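Detergente Fetley Sport: 21 lavagens depois, o cheiro saiu e a conta ficou

Comprei a garrafa de 5 litros em maio, por insistência de meia equipa, e fui para isto de pé atrás.

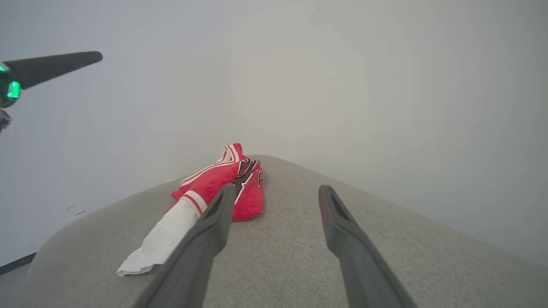 Os detergentes "desportivos" são quase sempre o detergente normal com outro rótulo e mais perfume. O da Giditz, que usei durante o inverno, era exatamente isso: a roupa saía a cheirar a pinheiro e, ao fim de dez minutos de aquecimento, voltava a cheirar a balneário. Por isso, quando a Fetley promete "neutralização total de odores logo na primeira lavagem", a minha vontade é fechar a página.

Fiz 21 lavagens a 30 graus, na máquina cá de casa, uma McKinnon já com anos em cima. Camisolas de jogo, calções, meias, tudo poliéster ou misturas. Sem amaciador, que nas fibras técnicas só piora as coisas.

O cheiro. À primeira lavagem não neutralizou coisa nenhuma. As camisolas mais antigas só deixaram de me incomodar lá para a quarta, e as meias de guarda-redes continuam a ser um caso perdido. Nas peças novas nunca se chegou a instalar cheiro, e aí dou-lhe mérito, embora também não saiba o que teria acontecido com um detergente de marca branca.

As cores. Era o que mais me preocupava. Temos equipamentos vermelhos com riscas brancas, a combinação ideal para acabar tudo cor-de-rosa. Até agora o branco continua branco. Não lavei nada de molho nem deixei roupa esquecida no tambor, e a embalagem, curiosamente, não diz uma palavra sobre isso.

As nódoas. Relva, fraco. Lama seca, normal, sai com qualquer coisa. Para a relva continuo a esfregar antes com sabão azul e branco, que custa uma fração do preço.

A dosagem. A tampa tem 4 marcas e nenhuma se lê bem contra a luz. O rótulo manda encher até à terceira para roupa "muito suja", o que me parece generosidade com o meu dinheiro. Passei para a segunda a meio do teste e não notei diferença nenhuma.

Na loja online da Ident o produto tem 3373 avaliações, quase todas com a nota máxima, e muitas escritas por quem diz que acabou de o receber. Valem o que valem.

Vou acabar a garrafa. Comprar outra, só em promoção, e para a roupa nova. Quem tem camisolas de há três épocas a cheirar a mofo poupe o dinheiro ou conte com várias lavagens até notar alguma coisa.

Nota: 3 em 5.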